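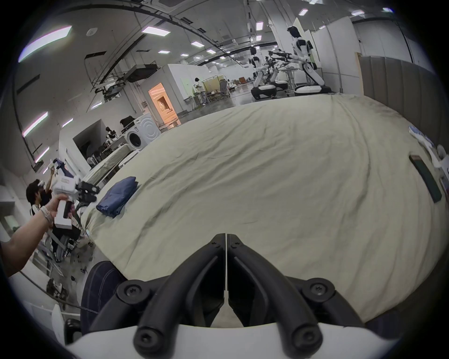

Ticket 352
Status: Resolved, waiting for customer to close
Opened by: Nomvula Zulu, Radebe Guest Rooms
Assigned to: Toivo Pelkonen
Product: Flurkow room thermostat with Jimska gateway
Location: Second floor, Room 201

Problem as reported

The thermostat in Room 201 drops off the gateway every night and comes back by itself in the morning. While it is offline the app shows "No contact" and the room stays at whatever temperature was last set. The other rooms on the same gateway are fine. It started in December, after we moved the office to the other end of the hall. Batteries were replaced twice. Guests have complained that the night setback never starts.

Reply from Toivo Pelkonen

Thanks for the report. Please send me three things:

1. The firmware version of the thermostat (Menu, About, second line).
2. The signal reading at the thermostat, once in the afternoon and once after 10 p.m.
3. Where the gateway sits now and what is plugged in next to it.

Please don't reset the thermostat yet. A reset clears the event log and I would like to see it first.

Reply from Nomvula Zulu

Firmware is 2.26. The signal was 61 at 3 p.m. and 18 at 10:40 p.m. I took both readings standing in the same place. The gateway is on a shelf in the new office, behind the door. Next to it are the Raton router, the phone charger and the card terminal. I exported the log and attached it.

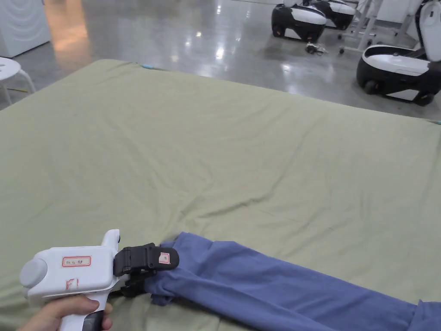
Step 1: Check the log

The log shows the thermostat losing contact at almost the same time each night, a few minutes after 10 p.m. It tries again every two minutes until it gives up and goes to the slow retry. First good contact is between 6:30 and 7 a.m. That pattern does not look like batteries. Something changes in the building at night.

Asked the customer what happens at 10 p.m. Answer: the front desk closes, the office door is shut and the hall fire door is let go from its magnet. In the morning both are opened again.

Step 2: Test the doors

Customer closed the fire door only, in the daytime. Signal went from 61 to 39. With the office door shut too, it went down to 19. With both open it returned to 60. The fire door has a steel core, and from the new office the signal has to pass through it. From the old office it did not.

The fire door has to stay closed at night, so leaving it open is not a fix.

Step 3: Move the gateway

Asked the customer to try the gateway on top of the linen cabinet in the hall, on the bedroom side of the fire door. There is an outlet there but no network socket. Switched the gateway from cable to Wi-Fi under Settings, Network. It would not join at first. The Raton router was using one name for both bands and the Jimska gateway only works on 2.4 GHz. Customer turned on a separate 2.4 GHz name and the gateway joined on the next try.

Signal in 201 with both doors closed is now 54.

Step 4: Update and re-pair

Sent the newer firmware to the thermostat, which took 26 minutes. It kept its schedule but lost its room name and had to be named again in the app. The other thermostats stayed paired through the move.

Reply from Nomvula Zulu

Four nights now without a drop. The setback started at 11 p.m. each night and the room was back up to temperature by 7. One thing left – the app still shows the old alert in red even though I have cleared it.
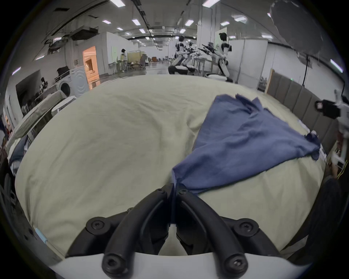
Blue cloth on the bed, cream-colored sheet.

Reply from Toivo Pelkonen

The red alert is stored on the phone. Log out of the app, log back in and it should go away. If it doesn't, remove the app and install it again – your rooms are saved on the gateway, so nothing is lost.

Please leave the gateway on the cabinet and keep linens off the top of it. I have set the ticket to resolved. You can reopen it from the link in the email if the drops return.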